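Sunflowers, Tissue Packs and a Big Light Table: Putting the Upstairs Room Together

Posted in Rooms We Like

We finally got the upstairs room at Keltness to a point where I'm happy to show it around! If you've been following along since the move to Toledo, you know this floor sat half done for ages while we fought with the blinds, the chairs and a delivery of trays that came in the wrong size (then the right size, then the wrong size again). It's a working room first, so don't expect throw pillows. What I love is how many small everyday things have ended up making it feel good to sit in.

A little background for newcomers. The building is 2,955 square feet over 2 floors, and the mezzanine gets the best of the daylight. We kept the railing because it has dark wood on top and metal balusters below, and I would have chained myself to it if anyone had tried to swap it for glass. Everything else was up for discussion, and boy, did we discuss it.

The table

Light wood, long enough for several people to spread out, and by far the best thing we bought. I wanted something that wouldn't fight with the dark railing, and Thảo Bùi wanted something you could wipe down in ten seconds. We both won.

The flowers

Yellow sunflowers in a vase, right on the table where everybody works. I was sure they would be in the way and I was wrong. They're so cheerful against all that white and black that I keep finding excuses to sit at that end.

The small stuff

Tissue packs are my favorite cheap trick for a shared table. I used to buy the plainest ones going, and then I found the dark teal green wrapper with the white band and a tiny touch of gold, and the line printed up the side: DREAMING TENDER DREAMS FOR YOU. How could I not? It looks lovely over a white tray and pale wood.

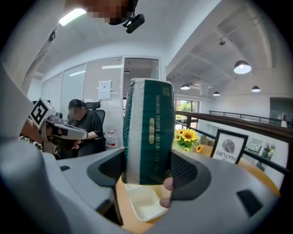
Thịnh Bùi wrote in to say that tissues on a work table should go in a proper box with a lid, because the soft packs slump the minute they're half empty and then you need two hands to get one out. He also thinks the trays should have been gray.

Fair point about the slumping, and I've started standing ours inside the tray against the short side, where they hold up pretty well until the last few. The white trays are staying, though! We tried a gray one from Flirlow for a week and every pen in it disappeared.

The lights

Black pendants, all in a row, drawing your eye down the room. When the nearest one is on it gives a really warm, bright pool at the table end. The ceiling is white with the beams left showing, and I'm so glad we didn't box them in. The whole lot, wiring included, came to $1,687 - more than I planned, less than I feared.

The chairs

Black mesh with a tall back. Not the prettiest thing up here, I'll admit, but I can sit in one through an entire Saturday and stand up like a normal person afterward. Sevedow had a display model in the same style and I tested it for 15 minutes while the salesman pretended to reorganize a shelf.

The black-framed picture

A gray leafy graphic and the word NATURE, in a slim black frame, standing on the table near the sunflowers. It was meant to go on a wall. Then it spent a night beside the flowers and looked so right there that the hook is still in its packet.

The glass wall

Glass partition with white horizontal blinds, so you can shut the room off when somebody needs quiet. Dusting them is a chore (old sock over the hand, one slat at a time, radio on). With the green of the trees in the far window, you hardly feel like you're in an office at all.

Still to do: a rug for the top of the stairs, and a hook for bags by the doorway. Thảo has a swatch of something mustard that she keeps leaving on my chair.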